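Trelteck fingertip and service kit for small two-finger grippers: review after three months

I bought this kit in August for our two-armed robot, which works at floor level in the test room of our office and practises with wastebaskets and liners. I look after the machine two days in the week, and the rest of the time Esko Honkanen does it. English is not my first language, so please forgive if some tool has the wrong name. I write mainly for people who must keep such grippers in good order and have no workshop beside them.

The kit comes in a flat case. Inside are 2 pairs of black fingertips, a small torque driver, a set of bits, a bag of spare screws, cable clips, a tube of thread lock and a printed booklet of 28 pages. I paid the full price in the Räsänen web shop, and the delivery took nine days.

First, the fingertips. They are pointed and a little softer than the ones our arms had before. For thin plastic this is a great help. The old tips were hard and became polished with use, so a liner would slide out from between them when the arm started to lift. With the new ones I could lower the closing force by a good step and the grip on the rim stayed. I did not measure it properly, I only turned the value down until the bag began to slip and then went a little up again.

Changing a tip takes me four minutes for one finger. You open the gripper fully, switch off the servo power, remove the two screws and pull the tip straight out. It is important not to twist, for the bracket behind is thin metal and it bends more easily than you think. I bent one. Esko straightened it with flat pliers, but the two tips did not meet evenly after that, and in the end we ordered a new bracket from Fimaseck.

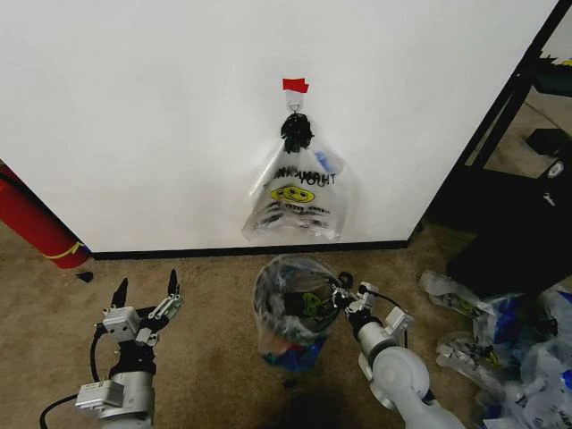
After every change of tips the zero position must be set again. The booklet explains this in one short paragraph, and I find it too short. It says to close the fingers "until contact" and save the value. What it does not say is that the two fingers can touch at the points and still have a gap at the root. I now put a strip of paper between them, close slowly, and pull the paper. If it comes out easily at one side, I loosen the screws by half a turn, press the tip into place and try once more. It usually takes two tries.

The torque driver is the best part of the kit. It is light, the clicks are clear, and the scale can be read without glasses. Before it, we tightened by feeling, and every few weeks a servo screw was found loose. I mark each screw with a thin line of paint when it is tight, so a quick look is enough to see if it has moved. This was a tip from Helmi Mustonen, and it costs nothing.

The cable clips I cannot recommend. They are meant to hold the thin cable along the upper side of the gripper, but they are stiff, and when the wrist turns far they press the cable against the edge. Two broke in the first week. I went back to soft fabric tape, with a loose loop left at the wrist. Leave the loop bigger than looks tidy.

Trelteck promises 1000 hours for one pair of tips. We are not near this number yet, but the left arm's tips already show a small shine at the points, and I guess we will change them before that.

Thread lock: normal quality, small tube. The case: one hinge was weak from the start.

Would I buy it again? Yes, for the driver and the tips. If you have a good driver already, buy only the tips, they are sold separately. I give four stars of five, and I took one away for the clips and the short text about the zero position.

Hema Menon
Sunday, November 1, 2020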